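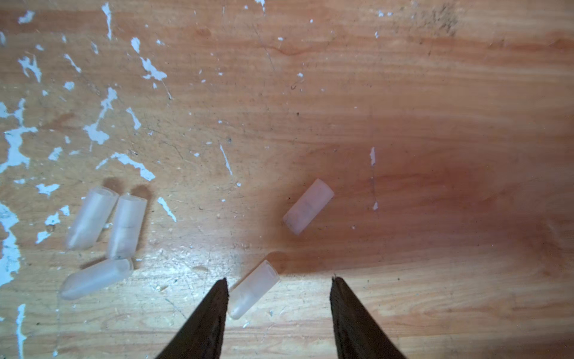 Kontrollblatt Backstube Mendham
Geprüft: Ruxandra Buzatu, 8. Januar 2020

Umluftofen, Türdichtung: in Ordnung. Schließt jetzt auch ohne Knie.

Temperatur bei Einstellung 180 Grad: Mängel. Das Thermometer zeigt 11 Grad mehr, die Muffins wussten es schon.

Rührmaschine Astel, Schutzgitter: in Ordnung. Not-Aus reagiert. Rührhaken bitte nicht als Garderobe benutzen, Ovidiu.

Kühlschrank Sahne und Frischkäse: 3 Grad, in Ordnung. Das Frosting ohne Datum habe ich entsorgt. Beileidsbekundungen an mich.

Allergenliste Kokos/Nüsse: fehlt. Hängt angeblich »irgendwo«.

Feuerlöscher: vorhanden, hinter 88 Kilo Mehl. Umräumen, heute.

Spritzbeutel und Tüllen: sauber, aber nass weggelegt.

Nachkontrolle Ofen: April, Ovidiu Lazăr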